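How I get wax out of a tablecloth

I burned candles at dinner for my sister's birthday and, of course, one tipped over. Nearly 200 drops of green wax, all over my good cotton cloth! My mother-in-law would have boiled the whole thing. I do it the slow way, and it has worked on 9 cloths so far.

First, leave the wax alone until it's hard. Put the cloth in the freezer for an hour if you're in a hurry (fold it so the waxy side is out), then snap off what you can with the back of a butter knife. Don't dig.

Next, lay the spot between two paper towels and go over it with a warm iron, no steam. Move to a clean bit of towel every few seconds - the wax soaks up into the paper and you just keep going until nothing more comes through.

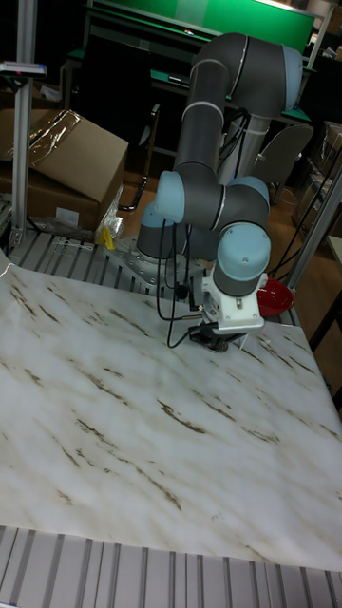

Words and photo by Thoa Diệp, filed under Laundry, July

If there's a colored ring left, dab it with rubbing alcohol on a cotton ball, working from the outside in. Try a hidden corner first. Then wash as usual and hang it up to dry - a hot dryer will set any dye you missed, and I've got the napkins to prove it.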